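Ketton Cell: simulated arm setup and upkeep

Version note: 03/05/2024, maintained by Benedikt Dreßler. Scene assets by Gerd Oltmanns.

What is in this package

Ketton is a single-arm cell set up in a simulated dining area. The package holds the scene file, the arm and gripper configuration, the camera settings, and 163 recorded episodes used to check that the cell behaves the same after every change. It does not hold trained models. Those are kept in the Pernside repository under their own license.

This file covers how the cell is put together, what to check before a recording run, and how to fix the faults we have seen so far.

Folder layout

scene/ room, furniture and lighting
arm/ joint limits, collision shapes, home pose
gripper/ finger geometry, contact settings
camera/ camera pose and lens settings
episodes/ recorded runs, one folder each
checks/ startup and regression scripts

Mounting the arm

The arm base is fixed to the top of a dark pedestal. The joint between the two is rigid and is defined in arm/mount.cfg. Do not move the base on its own. If the working position has to change, move the pedestal and let the base follow, then run checks/reach before doing anything else.

The pedestal is placed between the table and a chair. This is a tight spot. The chair is a static body in the default scene, so the planner will route around it, but only if its collision shape is loaded. The back spindles have their own thin shapes. An earlier build used one solid block for the whole chair back and the planner refused a large share of valid poses. 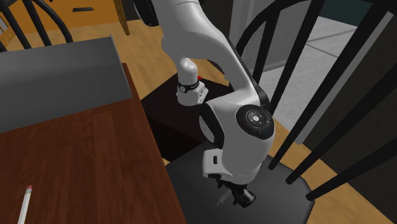 Default room, arm lowered over the chair seat with the gripper hanging below the wrist.

Table objects are loaded from scene/props.cfg. Leave the object names alone, as the check scripts look them up by name. New props can be added at the end of the list.

Before a run

1. Load the scene and let it settle for 1,000 physics steps with the arm held in its home pose.
2. Run checks/startup. It reports any pair of bodies that overlap at rest.
3. Open and close the gripper 12 times with no load. The finger gap at the end should match the value in gripper/zero.cfg.
4. Run checks/reach with the chair loaded.
5. Save the log next to the episode folder.

Steps 2 and 4 can be scripted together. Step 3 should be watched in the viewer, at least after a change to the contact settings.

Known faults and repairs

Gripper shakes when closed. The contact stiffness is too high for the step size. Go back to the value in gripper/default.cfg. If you need stiffer contact, halve the step size first and repeat the open and close test.

Base drifts slowly during long runs. The mount has been loaded as a soft constraint. Set mount_type to fixed and reload. Episodes recorded with drift should be deleted and recorded again.

Wrist passes through a chair spindle. The thin collision shapes are missing or were merged on import. Reimport the chair with merge_shapes turned off. This came up each time the furniture was exported through the Skometti converter, so check it after every export.

Arm stops short of the table. Usually a joint limit left over from the Aksoy profile, which we used in the first version of the cell. Delete arm/limits_old.cfg. The loader reads it if it is there, even when the main file points somewhere else.

Control rate

Commands are sent at 70 per second. Lower rates work for slow moves, but the regression episodes were all recorded at this rate and will not replay correctly at another.

Limits

One room, one arm, one gripper. Lighting is fixed. Joint friction was set by hand and has not been matched to hardware, so force readings should not be used as measurements.

Reporting problems

Send the startup log, the scene file you loaded and the episode number to Benedikt. For furniture or prop errors, copy Gerd. Please leave the faulty episode folder unchanged until one of us has replied.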